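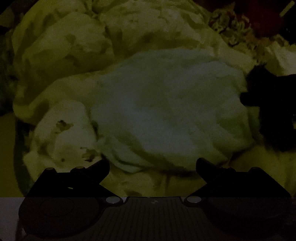

Kemeys Batch Freezer, countertop model

We've been making frozen desserts in small kitchens for a long time, and this is the machine we kept coming back to while we were testing (and eating, so much eating). The Kemeys churns up to 2 quarts at a go and has its own compressor, so there's no bowl to freeze the night before. Pour in your base, set the dial, go do something else!

What we love about it

The paddle scrapes right up against the wall of the bowl, and you really can taste the difference. Less ice, more cream. Elis Jenkins ran a plain milk base through it in March with no eggs at all and it still came out dense enough to stand a spoon in. It handles sorbet nicely too, though very sugary fruit bases want a few more minutes.

The lid has a wide chute for mix-ins. Add cookie pieces or chopped chocolate in the last couple of minutes, once the paddle starts to slow down, or they'll sink.

Specifications

Capacity: 2 quarts finished
Churn settings: 8
Weight: 23 lb
Width: 13 in
Bowl: stainless steel, lifts out
Color: cream or slate

Cleaning

Bowl, paddle and lid go on the top rack of the dishwasher. Wipe the body with a damp cloth. Leave the machine upright for a day after it's been shipped or moved before you switch it on.

In the box

Freezer, bowl, paddle, lid, measuring cup, and a recipe booklet by Rosalía Garrido. Her burnt honey and sea salt is on page 8 and it's wonderful, especially if you let the honey go a shade darker than feels safe.

Spare paddles and lids are sold separately under Parts.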